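The Stone in the Kitchen

What a worktop remembers, and why so many of us want marble when we know what lemons do to it

When I moved to Traltiren I rented a flat where the kitchen worktop was one long slab of pale marble, and it was full of rings. Small rings from glasses, a large one from a pot, and beside the sink a dull mark in the shape of a half moon. The owner apologised for them on the first day. I did not understand the apology. I had grown up with a plastic surface the colour of weak tea, and I thought the rings were very beautiful.

Marble is a soft stone for the work we ask of it. It is mostly calcite, and calcite does not like acid. Lemon juice, vinegar, wine and tomato all bite into the polish. The mark they leave is called an etch, and many people confuse it with a stain. A stain is something that has gone into the stone. An etch is a place where a little of the stone has gone away, so no amount of washing will remove it.

At Aravena, a stone yard on the road out of the town, the slabs stand upright in rows like books. I went there in May with a friend who was choosing for her new house. She walked between the rows for 90 minutes and touched everything. The man at the yard was patient. He told her to bring home a small piece, put half a lemon on it for the night and look at it in the morning. If she was angry, she should buy granite. If she was only a little sad, she could have marble.

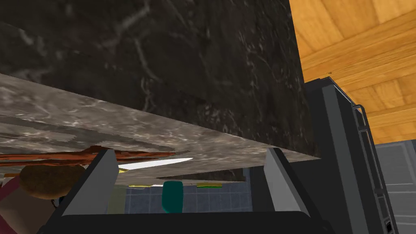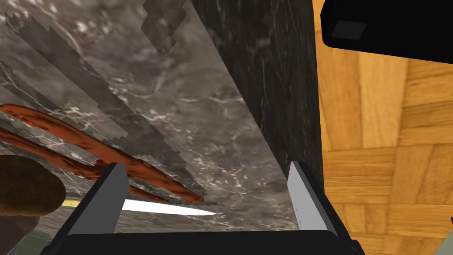
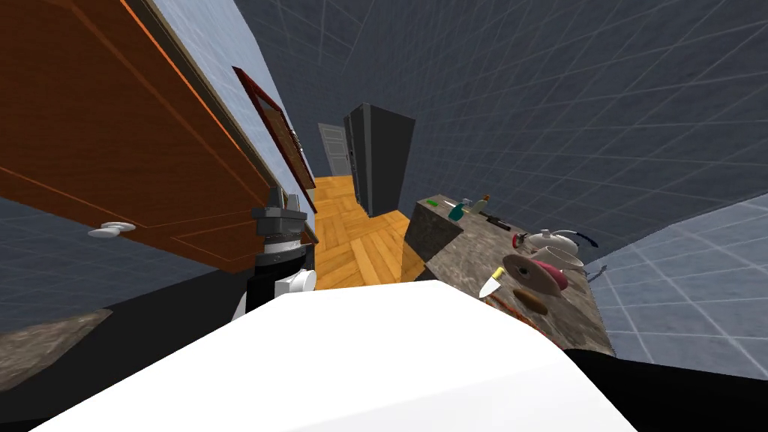

Stone and wood share the modern kitchen.

Dark marble has its own difficulties. On white stone an etch can hide, and you find it only when you bend down and look against the light. On black stone it shows as a pale cloud from across the room. For this reason some owners choose a honed finish, where the surface is left matt. It etches in the same way, but the difference between the damaged part and the rest is smaller.

Then there is the question of the sealer. A sealer goes into the pores of the stone and slows down oil and coffee. It gives time, perhaps 30 minutes, perhaps less, before you must wipe. Against acid it does almost nothing, and I wish the shops would say this more loudly. My friend was offered a treatment by Posska, a small firm that polishes floors and worktops, and to their credit they told her this before she asked.

The neighbours of the stone matter too. Wood next to marble makes it look warmer, but the two materials move differently. Wood takes in the damp of the season and grows; stone stays where it is. A good fitter leaves a narrow gap and fills it with something soft. In my flat the gap had been filled with hard plaster, and every winter it opened again in a thin line where the breadcrumbs collected.

My friend's sample lay on her kitchen table for 5 days. On the first morning there was a white circle, quite clear. By the end she had stopped looking at it and was using it to hold the butter. The slab she ordered is grey, with veins, and it cost her 1,535 with the cutting included — more than her oven.

I have moved since, and my worktop is now beech. It has a burn near the window. I oil it twice a year, and I still put a saucer under the lemon.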